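Why Bowls Fit Inside Bowls (and Other Secrets of Setting the Table)
By Rosemarie Seidel
Posted August 28, 2020 in Plumby, the page for people who ask too many questions

Sooner or later a grown-up will tell you to set the table. You will probably groan. Groaning is traditional, and it has never once worked, so let's use the time to find out what all that stuff is and why it's shaped the way it is.

Start with the bare minimum. To eat a meal without embarrassing your family you need something to hold the food, something to move the food, and something to drink from. A bowl, a spoon and a cup will get you through most soups. Add a fork and you can take on noodles.
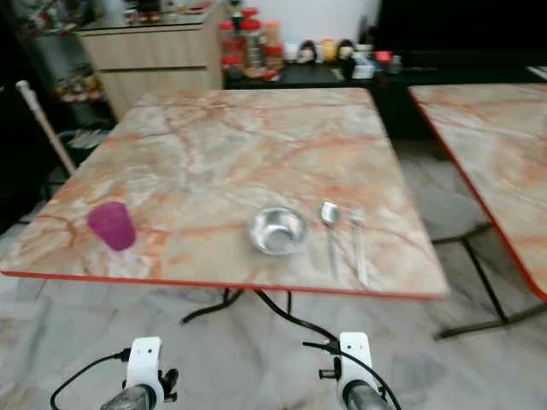 The bowl is the oldest idea of the bunch. Hold your two hands together as if you were scooping water from a stream and you've made one. It leaks, and you can't scratch your nose while you're using it, and that is pretty much why people started making bowls out of other things: clay, wood, glass, and much later, steel.

A shallow bowl is wide and low. Food spreads out in it and cools quickly, so you burn your tongue less. A deep bowl keeps soup hot for longer and is harder to slop over the side, though my brother managed it for years.

A spoon is a very small bowl on a stick. Say that at dinner and see if anyone is impressed. The round part is even called the bowl of the spoon. The stick keeps your fingers out of the soup, and everyone else at the table is grateful for the stick.

A fork is for stabbing, politely. The pointy parts are called tines. The gaps between them matter as much as the points do, and they let water drip away from your green beans. Forks were slow to catch on. For a long time plenty of people in Europe thought eating with one was silly and show-offy when you had perfectly good fingers. You may know some people who still feel this way. Most of them are two.

Why so much steel?

Plain iron rusts. Leave an old nail out in the rain and it turns orange and crumbly, and you wouldn't want that in your oatmeal. Stainless steel is mostly iron too, but it has another metal mixed in called chromium. The chromium joins up with oxygen from the air and makes a skin on the outside of the steel, so thin you can't see it. The skin keeps the rust away. Scratch it and it grows back, which is more than you can say for a bicycle.

The other nice thing about steel is that you can drop it. It makes a tremendous clang, everyone shouts your name, and you pick it up and wash it. Plastic cups bounce too, and they come in better colors. Glass does neither of those things, as I learned in my grandmother's kitchen in Grondevetti.

The nesting trick

Now for my favorite part. Look in a kitchen cupboard (ask first) and you will probably find bowls sitting inside other bowls. This is called nesting. It works because a bowl is wide at the top and narrow at the bottom, so there's a hollow just waiting for somebody smaller to move in.

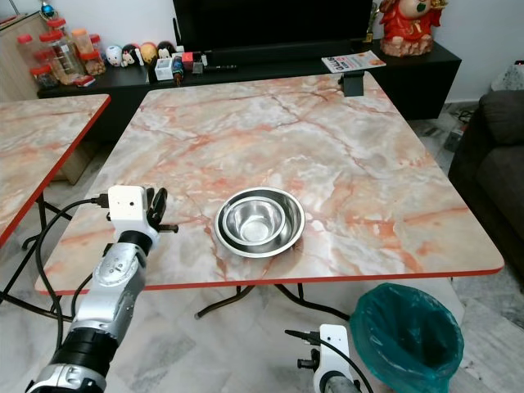 Try the same thing with two shoeboxes. If they're exactly the same size, one won't go inside the other unless you squash it, and then you have one shoebox and some trash. Sloping sides make all the difference. Paper cups do it, flowerpots do it, and so do shopping carts, in their own clattering way.

Two bowls can get stuck, especially if they've been put away wet. The water makes a seal between them and air can't get in to let go. Pulling harder mostly makes your face red. A little cold water in the inside bowl and warm water around the outside one will usually do the job. Metal shrinks a tiny bit when it's cold and grows a tiny bit when it's warm, and a tiny bit is all you need. Warm, not boiling, and get a grown-up to stand nearby looking useful.

Where does everything go?

In many American homes the fork goes on the left and the spoon goes on the right, with the cup above the spoon. If there's a knife, it sits between the plate and the spoon with its blade facing the plate. Other families put the spoon and fork together on one side, and other countries have other rules, or chopsticks. The food has never been known to complain.

At my house we put out whatever is clean. Then somebody always notices we forgot the napkins.

Something to try

Find three bowls of different sizes and guess how they'll stack before you touch them. Then turn them upside down and build a tower with the biggest at the bottom. Which way takes up less room in the cupboard? Which way is more likely to fall on the cat?

Write and tell me what happened. In September I'll be answering a letter from a reader in Stendano who wants to know why toast lands butter side down. I have already ruined 12 slices looking into it — and the kitchen floor.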